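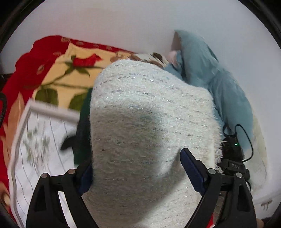
Checklist: cloth handling with a two-jaw gripper
Last updated: Oct 26, 2019
Reading time: 3 min
Checked by Pascal Rey, Noltton

1. Pads. Right blue pad sits straight, ribs clean; left pad hard to see. OK.

2. Pivot pins. All four turn without play. OK.

3. Fluffy cloth with glitter thread. The pads can catch the glittering thread and pull it out. Close slowly. Comment: I do not yet trust a machine alone with this cloth.

4. Fringe. Keep the jaws away from the short threads at the side. NOT OK, two threads pulled in 22 grasps.

5. Cloth on top of cloth. White on a printed blanket is easy to find. White over another pale textile is more difficult, the edge gets lost. Repeat in December.

6. Cables. No wire between the jaws before closing. OK.

7. Fingers. Hand stays behind the linkage. OK.

Result: picking up, yes. Folding, not yet. A person at Lalora folds this piece in 4 seconds and we are far from it.

Comments

Shona Semple: For point 4, did you try to take it from the side without fringe?

Pascal Rey: Yes, it is better, but the machine must first know which side it is.

lecomte_b: My tumble dryer is also a robot and it pulls threads too.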